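Print this page
E-mail this page
Filed under: Talks and handouts > Packing and mailing

SPEAKER NOTES: Sending a snack box
Citlali Medrano, Hernon Community Hall, 08/06/2020

Start on time. Handouts are on the chairs. Say where the restrooms are.

Opening. I have been mailing food to my two sons since the older one moved to Dravdale. The first box went out in February and arrived with a bag of chips that had turned to powder. Tonight is what I changed after that. The talk runs 16 minutes, then questions.

Choosing the box. Use a new one if the old one has soft corners. Press the bottom with your palm. If it gives, tape it again from the outside, two strips the long way and one across. Pick the box after you pick the food. Most people do it the other way and end up with too much empty space.

What to send. Things that come sealed from the store. Candy, wrapped bread, crackers, dried fruit, small cakes. Ask who is getting it and what they miss. My younger son wanted the plain bread from Bautista and nothing fancy.

What to leave out. Chocolate in summer. Glass jars. Anything already opened, even if you clip it shut. (Tell the story of the pickle jar if there is time.)

Weight. Hold up the kitchen scale. My last box weighed 1061 grams packed, and 200 of that was the box and the tape. Put the empty box on the scale first so you know where you are starting.

Layout. Lay everything out somewhere flat at home. A bed is fine. Heavy packages go in first, against the walls. Candy goes in last and fills the gaps. Bread is the hard one. It flattens under anything with weight, so keep it near the top with only light pieces over it.

NEXT SLIDE
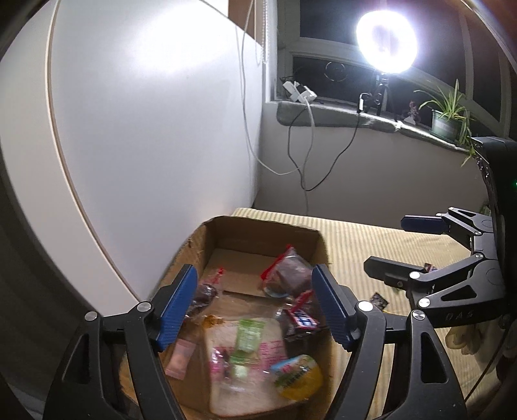
Should you take snacks out of their store packaging to save room?
Leave them in it. The seal keeps the food fresh, and the label tells the person what is inside and when to eat it by. If an outer carton is mostly air, open that and pack the sealed packets by themselves.

Point to the candy wrapper resting on the bread. A piece that small can sit there. A full bag of candy would go beside the bread.

Closing up. Fill the space that is left with crumpled paper. Shake the box gently before taping. If you hear things slide, add more paper. Write the address on the box as well as on the label, and put a slip with both addresses inside.

Sign-up sheet for the Plokanon packing night is by the door. Leave the scale out so people can try it.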